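How to train for the farmer's walk at home

The farmer's walk is one of the easiest strongman events to practise without a specialist gym. You pick up a heavy weight in each hand, walk a set distance and put both down under control. This guide covers the kit, the lift, the walk and a simple plan for your first month.

What you need

A pair of handles is best, but two sturdy dumbbells or two kettlebells will do to begin with. The Clislow club uses Tuvness handles, which take ordinary plates and stand level on the ground. You also need a flat strip of ground. Grass is fine if it is dry and has no holes in it. Mark a start line and a turning point 20 metres away.

Wear flat shoes with a firm sole. Leave straps off for now, as grip is a large part of what you are training.

Picking up

Stand between the handles with your ankles level with the middle of each one. Bend at the hips and knees, take hold of the exact centre and squeeze hard before you lift. If a handle tips forward, put it down and move your hand forward slightly. Push through the floor and stand up fully before you take a step.

Walking

Start with short, quick steps and lengthen them once the weights stop swinging. Keep your shoulders down and look a few metres ahead. Breathe in small breaths through the run. Most beginners hold their breath and run out of air at the turn.

To turn, slow down and take small steps in a wide arc. Anahera Baxter, who coaches the novices at Clislow, has them practise turns with light weights for 2 sessions before adding any load.

A first month

Train the walk once a week, after your main lifts. Do 4 runs with 3 minutes' rest between them. Start with around half your bodyweight split across both hands and add a little each week if you finished every run without dropping. Write down the weight, the distance and any drops.

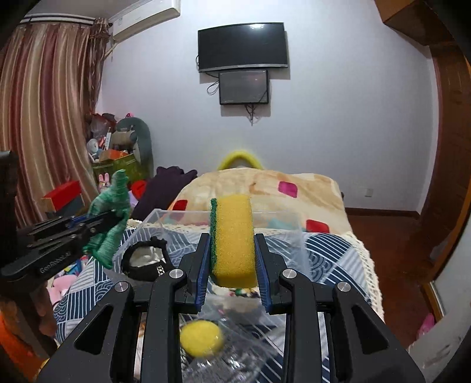
Should I use chalk?
Use a little on dry palms once the weights start to slip, and wipe the handles down afterwards.

If your grip fails before your legs do, add two timed holds at the end of the session. Stand still with the handles and stop when your fingers begin to open. Put the weights down by bending your knees, with your back flat, and step clear of them before you turn round.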